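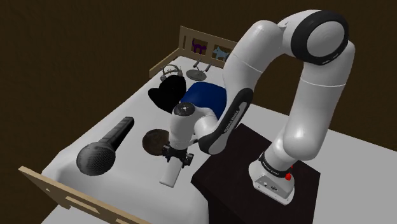 Segers lets its manager go after two seasons, and I have thoughts

Well, it finally happened. Segers announced Sunday night that the manager won't be back next season, and if you've read this column at all since spring you know I've been going back and forth on the guy for months. One week I wanted him gone by breakfast, the next I was defending him to my brother-in-law over a plate of ribs. So I'm not going to pretend I saw it coming, but I'm not shocked either.

The club put out a short statement a little after 9, thanked him for his work and said a search would start right away. That was pretty much it. No reason given, no word on the coaching staff, and no interim name (they don't need one until winter workouts, I guess). The final record was 69 wins, which put Segers 10 games behind Bredard for the last playoff spot in the league.

Sixty-nine wins! With that rotation! I had us down for a lot more than that back when the snow was still on the ground, and so did everybody in my section.

Look, I know the bullpen was a mess. I know the shortstop missed most of the summer with that hamstring. You can't hang all of it on the manager. But the September series at Lirkaton is the one I keep chewing on. We go in there still alive, we've got a lead in the eighth in the opener, and he leaves a tired starter out there to face the heart of the order for the fourth time. Two doubles and a home run later, it's over. Then he does the same thing the very next night with a different pitcher. I was listening in the car in my own driveway and I just sat there with the engine off.

He did some good things too, and I'd like that on the record. The kids played. Last year's team had a right fielder who was past it and everyone in the ballpark could see it, and this manager was the first one willing to sit him down and hand the job to a rookie. That rookie led the club in steals. 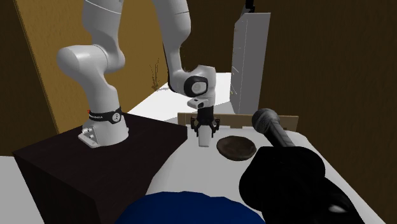
He also answered every question after every loss, including some pretty dumb ones, and never once threw a player under the bus. I've watched managers here who couldn't get through a losing weekend without naming names.

The thing that bugs me is the timing. If the front office had made up its mind, why let him do that whole radio hour last week talking about spring training and who might play first base? He sounded like a man with plans. Either they decided in a hurry or they let him go on the air without telling him, and I don't love either one.

As for who's next, the name of the club that keeps coming up is Brirkano, where the bench coach has been turning down interviews for a couple of years now. I'd take him tomorrow. Brirkano never has any money and they still play clean defense and run the bases like they mean it, and somebody over there is teaching that. The other talk is that Segers will promote from inside, probably the Double-A manager, who already knows half the roster. Fine by me, as long as somebody in that office also goes out and gets a couple of relievers who throw strikes. I don't care if you bring in the smartest baseball mind in the country, he's still going to have to hand the ball to somebody in the seventh.

Season ticket renewals are due before the hire is likely to be made, by the way. Mine's sitting on the kitchen counter under a pizza menu. I'll sign it, I always sign it, but I'm going to let them wait a few days first.

The club says it will take questions about the search later this week. I'll be listening, and I'll post whatever comes out of it.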